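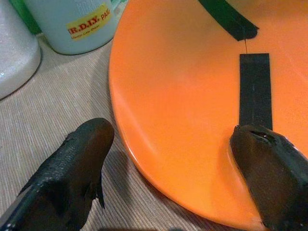
Labeling Plastic Plates with Tape

Tape is a quick way to mark a plastic plate for a shared kitchen, a potluck or a sorting station. It holds on a glossy surface if the surface is clean and the strip lies flat. The method below covers flat plates with a raised rim. It does not apply to bowls or to anything with a molded texture.

You will need
Plastic plates in a solid color
Black tape
Scissors
Dish soap and a lint-free cloth
Rubbing alcohol (optional)

1. Wash the plate in warm water with dish soap. Rinse until no film is left and dry it fully. Water trapped under the tape shows up later as a lifted spot.

2. Wipe the area to be taped with rubbing alcohol if the plate has been used for oily food. Test the back first – some colored plastics turn dull.

3. Choose the position. Strips on the inner flat area stay down longer than strips that climb the rim. If a strip must cross the rim, cut it in two at the curve.

4. Cut the tape with scissors. Torn ends are acceptable for a mark that will come off the same day, but a ragged end picks up lint and starts to peel.

5. Lay one end down and smooth toward the other with a fingertip. Do not stretch the tape. Stretched tape shrinks back and leaves a line of adhesive.

6. Press the full length for 20 seconds and leave the plate for an hour before stacking.

Color contrast

Black on orange or yellow reads well across a room. Black on dark blue or green does not. For more than one group of plates, change the angle or number of strips and keep the tape color the same.

Use and cleaning

Taped plates are for dry or wrapped items. Keep food off the taped side, and keep the plates out of the dishwasher and the microwave.

Removal

Peel slowly, with the tape folded back flat against itself. Rub off leftover adhesive with a drop of cooking oil, then wash with soap. Old tape may need a second pass – do not scrape it with a knife, as scratches on glossy plastic are permanent.

Text: Benedita Matos
Last revised Jul 3, 2023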